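Introduction to Building Materials
Unit 5 Handout: Choosing and Caring for Natural Stone Surfaces
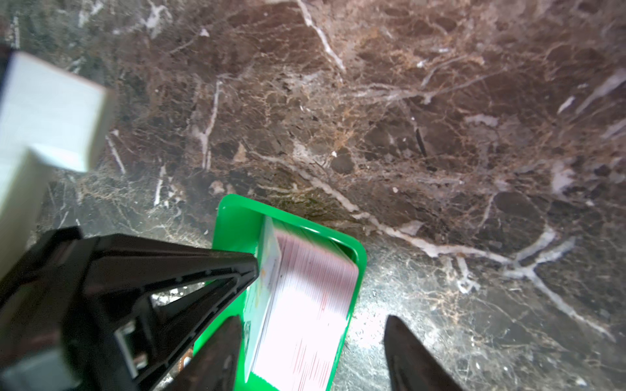 Read this before the March lab. The lab sheet assumes you know the terms in sections 1 and 2, and the short writing task at the end is due when you come in.

1. What the trade names mean

Stone dealers sort their stock by how it looks and how it polishes. Geologists sort by what the stone is made of and how it formed. The two systems do not match, and most mistakes in ordering come from mixing them up.

Marble, to a geologist, is limestone or dolomite that has been changed by heat and pressure. The original grains have regrown into a tight mass of interlocking crystals. To a dealer, "marble" can also cover limestones that take a good polish, and sometimes serpentine, a different mineral group altogether. Dark brown stones with a net of fine veins are often sold as marble under this looser rule. Ask for the mineral content in writing if it matters to the job.

Granite in the trade covers nearly any hard, grainy igneous stone, including gabbro and some gneiss.

2. Veins

A vein is a crack that was later filled. Water moving through broken rock leaves minerals behind, most often calcite in the stones we cover in this unit. Calcite veins are usually white. Iron compounds give tan, rust, and orange tones. Where one vein cuts across another, the one that does the cutting is younger.

A filled vein may be as strong as the rock next to it, or it may be the place where the slab breaks. Color does not tell you which. Run a fingernail across the vein and look at the back of the slab, where mesh and resin are often used to hold weak pieces together.

3. Hardness and acid

Calcite is 3 on the Mohs scale. Quartz is 7. Ordinary sand contains quartz, so grit carried in on shoes will scratch a marble floor and leave most granites alone.

Acid is the other problem. Lemon juice, vinegar, wine, and many bathroom cleaners react with calcite and leave a dull spot called an etch. An etch is damage to the surface itself, so a stain remover will not lift it. It has to be repolished. Sealers slow down staining and do very little against etching. Students mix these two up on the exam every year.

4. Finishes

Polished: ground with finer and finer grit until it reflects light. Shows color and veining best. Glare from windows or lamps can hide flaws, so inspect from more than one angle.

Honed: stopped earlier, with a soft, flat look. Etches are harder to see.

Brushed or tumbled: uneven surface, better grip, holds more dirt.

5. Worked problem: the Arnatow lobby

The owner wants a polished floor. The lobby gets 2,000 visitors on a normal day, and 4,000 during trade fairs. Two bids came in. Timier offered a polished brown marble with a repolish every 18 months. Munshi offered a honed granite with no set repolish.

Start with traffic, then slip risk at the street doors, then cleaning. Price comes last. Bring one page giving your choice and the two facts from this handout that weigh most in it. You may suggest different stones for the entry and the inner lobby.

Reading: course packet, chapter 16, through the end of the part on sealers. Skip the tables on roofing slate.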